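About Funthorpe

We're a clothes rehoming workshop, and we love hangers! That may sound odd, but anyone who has ever tried to lift one out of a heap and come away with five will understand why we take them seriously.

Silvan Oberholzer started Funthorpe in a former shoe repair shop on Tran Street, with two clothes rails and a kettle. People brought in coats, school shirts and the odd wedding outfit, and we mended them, pressed them and found them a new wardrobe to live in. We now have 30 rails in the long room at the back, and some 700 garments hanging on a good week. The record is 744, one very full March (the shirts went right down the corridor).

Everything that hangs needs a hanger, of course, and plenty of ours arrive the way they do in most people's homes - in a bag, all at once, hooks through arms and arms through hooks.
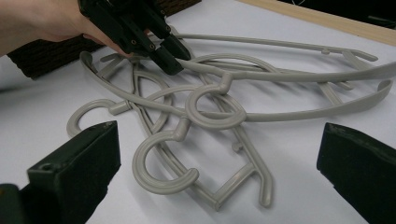
Wednesday is sorting day. We tip the hangers out onto a table and work from the top of the pile, one at a time, turning each hook back the way it came. Pulling harder never helps. Plastic ones go together, wooden ones go together, and the little notched ones are kept for strappy dresses and anything that likes to slide off a shoulder. Sorted hangers are bundled with all the hooks facing the same way, and a bundle of 100 fits neatly in one of our blue crates.

We also run the Ultavel evenings, where you can learn to fold a jumper properly, sew on a button that stays on, or sort out a wardrobe you've been avoiding. Bring the awkward things! We're very fond of the awkward things.

Our smaller shop, Flurolov, is two doors down and sells children's clothes and spare hangers by the bundle. Come in and say hello - the door sticks a bit, so give it a push.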